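Dalsgaard Laboratory Reports First Results From Gripper Comparison

April 2021

The Dalsgaard Laboratory for Applied Handling has completed the first stage of a study comparing two types of fingers for robot grippers on everyday household items. The work began in February and is carried out together with Flirnavmont, which supplied the control software, and Itel, which built both sets of fingers to the laboratory's drawings.

The study uses footwear as its test material. Shoes and sandals were chosen over the blocks and cylinders found in most laboratory tests because they come in pairs, bend under load and offer few flat surfaces to hold. A robot that tidies a hallway or sorts returned goods will meet them every day.

"A canvas shoe gives you an edge to take hold of, and it also gives way when you do," said Bořivoj Beneš, who leads the study. "A molded slide is the other case. The rim is thick and round, and the fingers have to arrive at the correct angle or they slip down the side."
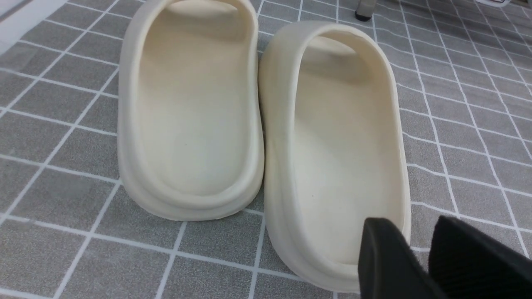
Each finger set was given the same list of tasks, among them lifting a single shoe, turning it and placing it beside its partner. A lift was recorded as successful if the item stayed in the grip for seven seconds and was put down without being dropped. The two sets share the same mounting and the same closing speed. They differ in the shape of the pad and in the surface that meets the object: one has a smooth, stiff pad, the other a softer pad with a fine texture.

On canvas shoes the difference was small. The stiff pads completed 47 lifts out of 58, and the soft pads did only slightly better. On foam slides the gap was wider, and the soft pads needed fewer second attempts. The stiff pads, however, were more exact when setting an item down – a result the team had not expected and intends to examine again before drawing any conclusion from it.

Wen-hsiung Yip, who is responsible for the camera work in the project, said that the choice of viewpoint had affected the results as much as the choice of fingers. A camera close to the gripper shows the last part of the approach well but loses the rest of the floor. A camera placed higher keeps all the pairs in view, although the arm itself may hide the item being picked up. The control software now takes both views into account, and the operator can give more weight to one or the other.

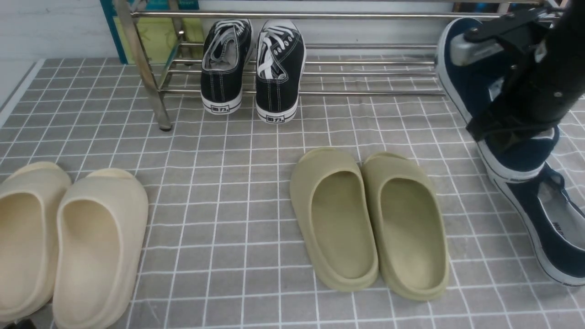 A navy sneaker held in the gripper, with the second navy sneaker on the mat below and black, olive and cream pairs nearby.

The laboratory also compared two controllers during the same period. The first, known in the project as Florer, adjusts the closing force while the item is being lifted. The second applies a fixed force set in advance. Florer took longer over each lift, around nine seconds more on average, and marked the soft rims of the slides less often. Heather Kingi, who ran the controller tests, noted that the fixed setting remains a reasonable choice where all items are of one kind.

Phyllis Tunstall, director of the laboratory, thanked both partners for their support and said that the recorded data would be made available to other research groups once it has been checked. Requests for early access will be considered individually.

The second stage will cover laced boots and children's shoes, with the same two finger sets and the Florer controller only. A full report on the first stage, including the complete results for both types of pad, will be published on the laboratory's website. Questions about the study may be addressed to Isla Whitcombe in the communications office.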